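Visit to Livside: control and planning software for disassembly

Last month I spent a Saturday at Livside, where the robotics side of the house had opened its lab to integrators and a handful of people from recycling. The subject was taking desktop computers apart with a force-controlled arm. I went for the software, so the notes below say little about the mechanics.
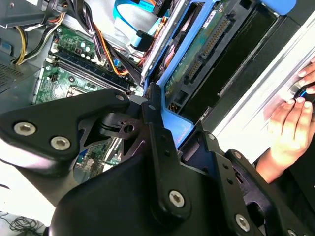
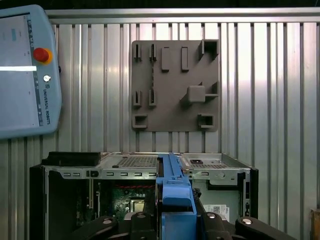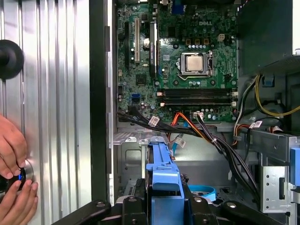

Disassembly cell at Livside, wrist camera: open desktop cases with the gripper at work.

The stack has three layers. At the bottom is a Cartesian impedance controller running at 500 Hz, written in C++ by Vilém Kadlec. Above it is a skill library in Python, and above that a task planner called Štefanec, which holds the order of operations as a graph with preconditions on each node. Kadlec was firm that the planner never sends a pose directly. It selects a skill and a target, and the skill produces the setpoints.

Perception depends on the wrist camera. A segmentation model proposes candidate parts (caddies, connectors, cables, cage edges) and a second stage fits a pose to those that have a CAD model. Blue plastic drive brackets are the easy case, with a strong colour and a fixed shape. Cables are the hard case. Tamara Antoniuk, who maintains the perception code, treats a cable as a region to be avoided and makes no attempt to model its shape. Any approach path that crosses such a region is given a high cost, and the planner looks for another wrist angle.

Reflections off corrugated sheet metal came up several times. The depth estimate there is poor, and the first release of the software would report surfaces that did not exist. The present version masks the static background using a stored map of the cell and only trusts depth inside the volume of the chassis.

Antoniuk then went through the recovery logic, which I found the most useful part of the day. Each skill has a force limit and a timeout. For drive removal these are set to 40 N and 7 seconds. If either is exceeded, the controller drops stiffness along the pull axis, backs off by 2 mm and returns a failure code with the last wrench reading attached. The planner may then retry with a changed grasp or hand over to the operator. Retries are logged as separate nodes, so a run can be replayed in full.

The replay tool is called Darkel. It lines up camera images, joint states and planner decisions on one timeline and allows a threshold to be altered and the decision recomputed offline. Rostislav Hubáček loaded a stored run and lowered the force limit to show where the branch would have changed. It was quick, although the interface is cluttered and the search box accepts only node numbers.

Questions from the floor were mostly about new case types. Iveta Kuruc's answer was that a known family needs a new parameter file, while an unknown one needs a new graph and fresh labelled images. She would not be drawn on how long the labelling takes. Someone from Gruvier asked whether the skills could be driven from an existing PLC. They can be started and stopped that way, but the failure codes are not yet passed through, and for our line that would be a serious gap.

The interface specification is to be sent to attendees in September. I have asked for the wrench log format as well.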